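Cluneo 휴대용 의류 스팀다리미 2세대 사용 평가: 누빔 패딩과 합성섬유 충전재를 중심으로
작성 10/28/21

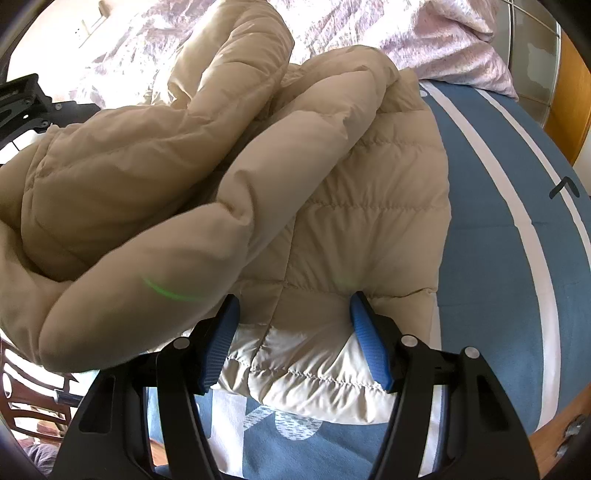 줄무늬 시트 위에 펼쳐 놓은 베이지색 누빔 패딩. 소매 중간에 깊게 눌린 주름이 있다.

Cluneo의 휴대용 스팀다리미는 Homier 매장과 온라인몰에서 판매하는 중급 제품이다. 2세대에서는 물통 결합 방식과 분사구 배열이 바뀌었다. 1세대는 지난 2월까지 사용했고, 당시 가장 큰 불만은 본체를 기울였을 때 분사구로 물이 새는 문제였다. 이번 평가는 그 부분이 얼마나 개선되었는지, 그리고 겨울옷 보관 전후 관리에 쓸 만한지를 확인하는 데 목적을 두었다. 셔츠나 면바지 같은 일반 의류는 비교 기준으로만 다룬다.

외형과 구조
본체는 손잡이, 헤드, 탈착식 물통의 세 부분으로 나뉜다. 물통은 뒤쪽으로 밀어 빼는 방식이며, 잠금 걸쇠가 한 개에서 두 개로 늘었다. 체결할 때 걸리는 느낌이 분명하고 유격은 거의 없다. 급수구 마개는 실리콘 재질인데 손톱으로 들어 올려야 열린다. 손이 젖은 상태에서는 잘 미끄러진다. 전원선은 회전식 연결부로 손잡이 하단에 붙어 있다. 선 길이는 옷걸이에 건 외투의 밑단까지 작업하기에 충분하지만, 콘센트가 방 반대편에 있으면 연장선이 필요하다.
헤드는 금속판이며 분사구는 18개다. 1세대는 중앙에 몰려 있었고 2세대는 가장자리까지 퍼져 있다. 좁은 부위를 다룰 때는 중앙 집중형이 오히려 편했다. 단추 사이나 칼라 끝에서는 손가락 쪽으로 증기가 올라오므로 동봉된 장갑을 끼는 편이 안전하다.

예열과 분사
스위치를 올린 뒤 표시등이 녹색으로 바뀌면 분사가 가능하다. 다만 녹색으로 바뀐 직후의 첫 분사에는 물방울이 섞인다. 개수대나 걸레 쪽으로 2회 정도 빈 분사를 한 다음 옷에 대면 얼룩이 생기지 않는다. 설명서에는 이 내용이 없다.
분사 단계는 약과 강으로 나뉜다. 강 단계에서 버튼을 계속 누르고 있으면 증기량이 주기적으로 줄었다가 돌아온다. 펌프가 간헐적으로 작동하는 구조로 보이며, 린넨처럼 연속 분사가 필요한 소재에서는 이 간격이 신경 쓰인다. 약 단계에서는 편차가 느껴지지 않았다.
누수는 확실히 줄었다. 헤드를 수평으로 눕혀도 물이 떨어지지 않았고, 아래를 향하게 했을 때만 간혹 한두 방울이 맺혔다. 침대나 바닥에 펼친 옷을 위에서 작업하려면 이 점을 감안해야 한다. 제조사가 권장하는 사용 자세도 수직이다.

패딩류
누빔 패딩은 스팀다리미로 다루기 까다로운 편에 속한다. 겉감은 대개 얇은 폴리에스터나 나일론이고, 금속판이 직접 닿으면 광택이 변한다. 충전재가 눌려서 생긴 주름은 겉감만 펴서는 없어지지 않는다. 따라서 헤드를 띄운 상태로 약 단계 증기를 쐬고, 안쪽에서 손으로 충전재를 풀어 주는 작업을 같이 해야 한다.
압축 보관했던 합성 충전재 패딩을 기준으로 하면, 몸판의 가로 누빔 칸은 한 번의 작업으로 부피가 대부분 돌아왔다. 소매는 결과가 덜 좋았다. 접힌 채로 오래 눌린 팔꿈치 부근의 주름은 두 차례 반복한 뒤에도 옅은 선이 남았다. 봉제선 옆의 잔주름도 마찬가지로, 실이 당겨져 생긴 형태라 증기로 펴지지 않는다.
오리털이나 거위털 제품에는 강 단계를 쓰지 않았다. 충전재에 습기가 남으면 냄새가 나고 뭉치기 때문이다. 작업 후에는 소재와 관계없이 통풍되는 곳에 하룻밤 걸어 두는 것을 권한다.

타사 제품과의 비교
같은 기간에 Nseir의 소형 모델을 함께 사용했다. Nseir 쪽이 가볍고 예열도 빠르지만 물통이 작아 외투 한 벌을 마치기 전에 보충해야 했다. 증기 입자도 굵어 얇은 겉감에 물 자국이 남는 일이 있었다. 여행용으로는 Nseir, 집에서 쓰는 용도로는 Cluneo가 적합하다.
Stinness의 스탠드형은 직접 보유하고 있지 않아 세탁소를 운영하는 Genivaldo Mendonça의 제품을 빌려 하루 동안 써 보았다. 증기량과 지속성은 휴대용과 비교할 수준이 아니다. 대신 설치 면적이 크고 호스가 무거워 옷 한두 벌을 처리하려고 꺼내기에는 번거롭다.

내구성과 관리
현재까지 고장은 없다. 수돗물을 사용했을 때 분사구 두 곳에 흰 침착물이 생겼고, 구연산 용액을 넣어 분사한 뒤 맑은 물로 헹구자 사라졌다. 정수한 물로 바꾼 이후에는 다시 생기지 않았다. 사용 후 물통을 비우지 않고 보관하면 다음 사용 시 물비린내가 난다. 마개를 연 채 말려 두면 해결된다.
소모품은 실리콘 마개와 헤드 부착용 솔이다. 마개는 별도 판매하지만 솔은 본체 구성품으로만 제공된다. 솔의 고정 돌기가 얇아서 분리할 때 한쪽으로 힘을 주면 부러질 수 있다.

총평
누수 개선만으로도 1세대 사용자가 교체를 검토할 이유는 된다. 강 단계의 분사 간격과 솔의 고정 방식은 단점으로 남는다. 패딩의 부피를 되살리는 용도로는 만족스러웠으나 소매의 깊은 접힘 자국까지 기대하면 안 된다. 린넨을 주로 다린다면 일반 다리미가 낫다.

교정 및 1세대 비교 자료 제공: Zoia Nazarenko
조회 1,298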